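Pustora Project: Progress Report to the Bollach Fund
Reporting period: autumn term, including the open day
Submitted Jan 6, 2020
Prepared by Dwynwen Cadwaladr, project lead

1. Status

The work is on schedule against the revised plan agreed in May, with one exception (section 4). The open day, which was the main deliverable for this period, was held at the Morris building and is reported in section 2. Spending to date is within the approved amount. The finance sheet has been sent separately by Glenys Probert.

2. Open day

The purpose of the open day was to show the handling cell to the firms who replied to our spring survey, and to let visitors try it on parts of their own. We sent 100 invitations and 80 people attended over the two sessions. Most came from small packing and assembly firms within driving distance. Two further education colleges also sent staff.

Each session opened with a short talk by Eifion Bellis on what the cell can and cannot do at present. Visitors then moved to the demonstration table in groups. The standard demonstration was pick and place of moulded caps from a fixed position, followed by the same task with the caps placed by hand wherever the visitor chose. Anayeli Xolalpa ran the arm and kept the log.

The log shows 367 pick attempts over the day, including those on visitors' own parts. Attempts on our own caps gave very few failures. The failures were concentrated in thin, flat parts, which the fingers pushed along the table before closing. This matches the bench results in our previous report, and we did not change any settings between sessions.

Several groups asked to see the arm approach the table with no part present, so that they could follow the movement of the fingers without distraction. We had not planned for this but added it to the second session, and it will be kept in the standard running order.

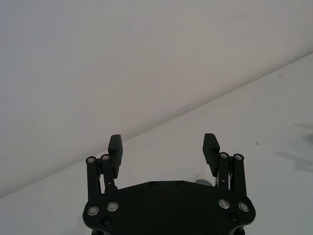
Figure 1. Parallel gripper with fingers open over the white tabletop, view from the wrist camera.

Questions at the table were mainly practical. The most frequent concerned the time needed to change over from one part to another, cleaning of the finger pads, and whether the linkage needs regular adjustment. We were able to answer the first from our own records. For the other two we do not yet have enough running hours to give a firm figure, and visitors were told so.

The wrist camera view was put up on a wall screen in both sessions. It was useful for people at the back, but the white surface gave poor contrast with pale parts. We will try a mid-grey mat at the next event.

3. Feedback

Feedback forms were handed out at the door and collected by Glenys Probert. The points raised most often were as follows.

The demonstration was clear, but the groups were too large for the space beside the guard.
Visitors wanted more time with their own parts and less on the opening talk.
Cost information was too general. Firms wanted a price for a complete cell, with guarding and installation shown separately.
The handout used terms that were not explained, in particular "compliance" and "payload at reach".

Three firms have asked for a follow-up visit. Knut Haberkorn has taken these on and will report on each one in the next period.

4. Delay to the second cell

The second cell was due to be running before the open day. The control cabinet from Desora arrived late and was then found to have the wrong connector on the safety circuit. A replacement has been agreed at no cost to the project. Wiring will restart when it arrives, and we expect to recover most of the lost time by shortening the acceptance tests, which repeat work already done on the first cell. We ask the Fund to note this change. No extra money is requested.

5. Work planned for the next period

Complete wiring and acceptance of the second cell.
Test a modified finger pad on thin, flat parts, using the same log format as the open day.
Rewrite the handout and add a cost page.
Carry out the three follow-up visits.
Hold a second, smaller open day, with a booking slot for each firm.

The first cell has now logged 204 running hours. An inspection of the gripper pivots and pads is planned before the second open day, and the findings will be attached to the next report.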